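Print this thread | E-mail this thread

Shelf sag under storage bins: centre support or thicker board?

gablewall
I am refitting an alcove cupboard in the back room and want a second opinion before I drill anything. Clear span between the side walls is 1,645 mm. The existing shelves are 19 mm chipboard with a melamine face, carried on a batten at each end and nothing along the back. All of them have dropped in the middle. The lowest is the worst and its bin fronts now lean into one another.

The load is open bins, loaded fairly evenly from end to end. Nothing in there is heavy on its own: cleaning things, spare bulbs, paint rollers, tins of screws. The trouble is the total.

Options as I see them:
a) keep the boards, turn them over, add a back batten
b) keep the boards, add a centre upright
c) new boards in something stiffer, same end battens

I would prefer not to do (b), as an upright splits the shelf and I lose a bin position on each level. Replies with reasoning, please. I have read the "just use brackets" threads.

mortice_and_moan
Turning them over is a short-term fix. Chipboard creeps under steady load. The board will come up flat, or slightly crowned, and then go down again on the other side. The first drop happens quickly and the rest slowly. If you only want it to look right until August, fine.

For an evenly spread load, sag goes with the fourth power of the span. Halve the span and, for the same load per metre, each half sags one sixteenth as much as the full length did. There is no board you can buy at a sensible price that does as much for you as one upright.

tern
Isn't it the cube? I have always worked on the cube.

mortice_and_moan
It is the cube if you keep the total load the same, or for a single weight in the middle. With bins from end to end, the load goes up with the length as well, so you pick up the extra power. Both statements are correct. They answer different questions.

tern
Understood. Then for the original question, halving the span also halves the load on each half, and the fourth power is the one to use.

mortice_and_moan
Yes. It is better than that in practice, as one board running unbroken over a middle support is stiffer than two separate short ones. Don't cut it at the upright.

undercoat
I disagree with the upright. The OP has said it costs a bin position per level. A full-length back batten, screwed into the wall through the plaster, supports the rear edge completely. The front edge then only needs a stiffening lip. Glue and screw a length of planed softwood under the front edge, on its narrow side, and the depth of that lip does the work. Stiffness goes with the cube of depth, so a lip twice as deep is eight times as stiff for the same width.

I did this on a run of shelves longer than the OP's and they have stayed straight. The lip also hides the chipped melamine.

mortice_and_moan
How deep was the lip? And what is the vertical gap between shelves? If the bins have to be lifted over or tilted to come out, a lip under the shelf above takes away exactly the height you need.

undercoat
Deep enough to notice. I take the point. My bins slide straight out and are well short of the shelf above. If the OP's are a tight fit the lip would need to be set back from the edge, and then you lose the tidy front.

gablewall
Gap is generous on the bottom two levels and tight on the top. I had not thought about the tilt. The bins come out level on the lower shelves, but on the top one I stand below and pull down at the front, so the back rises.

Walls, for the record: solid brick at the back and left, stud partition on the right. The right-hand batten currently goes into one stud. I am not proud of it and did not fit it.

sillplate
One stud is your first job, before any of the above. A stiffer shelf with the same load puts the same weight on that end batten. If it pulls out, the shelf goes down whole.

Also check that what you are calling sag is all sag. Put a long level or a tight string across the shelf from batten to batten. If the string is itself out of level, one end has dropped and no amount of lip will cure it.

gablewall
Checked with string. Right-hand end is down on two of the shelves, though not by much. The remainder is honest sag. So it is both.

I have removed everything from the lower shelves. Some of the load was silly. Two of the bins held nothing but old extension leads.

sillplate
Good. Find the second stud, and make the right-hand batten long enough to reach it. If it falls outside the depth of the shelf, fix a vertical board to the wall across both studs and carry the batten on that.

ledgerline
Nobody has asked about the bins. Open bins with straight sides can go almost touching. Anything with sloped sides or a rolled rim wastes width at the bottom, and over a long shelf the waste may add up to a whole bin. In that case the upright costs you nothing, as it goes in the space you were already losing. Measure at the rim, multiply, and compare with the clear span.

I use the Draltavero stacking type from Sezer. They suit me, but they taper, and I would not buy them again for a fitted cupboard. The Pratotus ones are squarer and dearer.

undercoat
Handle openings matter as well. If the only grip is on the short ends, the bin wants to go in end-on. Turn it side-on to save depth and you have nothing to pull, and the next bin is in the way of your fingers.

gablewall
Measured at the rim as suggested. There is a leftover strip on every level, wider than a piece of planed timber. An upright would fit in it if the bins were shuffled to either side. It would not be dead centre.

mortice_and_moan
It doesn't have to be. Off-centre by a small amount, the longer side gets most of the remaining sag, which is still very little. Put it where the bins let you. Line the uprights up from shelf to shelf, so the load goes down to the floor and not into the middle of the board below.

ledgerline
On the spacing point, bins in a row on a plain white top. See-through tinted type, with handle openings.

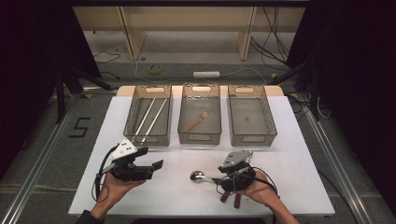
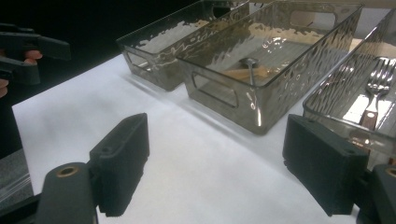
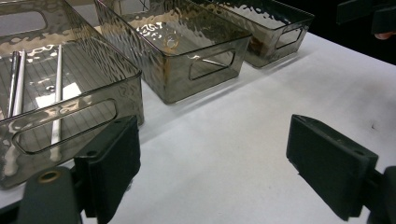
tern
I would still allow a finger's width between neighbours, whatever the rim measurement says. Bins fitted tight on paper bind as soon as the shelf drops in the middle, because the tops lean inwards. The OP described exactly that in the first post.

gablewall
Agreed on the gap. Decision, then: uprights on the lower levels, set into the leftover strip and stacked in line to the floor. Back batten on the top level only, where the gap is tight and the load is light. Right-hand battens refixed into two studs. I will reuse the boards the right way up.

undercoat
If the boards have crept they will not come back to flat on their own. The upright will push the middle up and the board will sit on it under strain.

mortice_and_moan
That is acceptable for chipboard of that length. Cut the upright to the level of the end battens, load the shelf, and check it after a few weeks. If the face starts to crack, replace the board.

undercoat
I would replace them now. We will not agree on this.

gablewall
The boards stay for the time being. Thanks to all.

Thread closed to new replies.

Last updated: June 16, 2026

Reader comments

Tonton
Useful thread. The cube and fourth power exchange should be pinned. Most of the sag tables I have come across don't say which kind of load they assume.

halfbrick
No mention of the floor. If it is a suspended floor and the uprights land between joists, spread the load with a short board underneath.

pewter_jug
We used old worktop offcuts for ours. Heavy, but they have not moved. Check the end battens first, as sillplate says.

halfbrick
Worktop is fine if the depth suits. In most alcoves it has to be ripped down, and the cut edge then needs sealing.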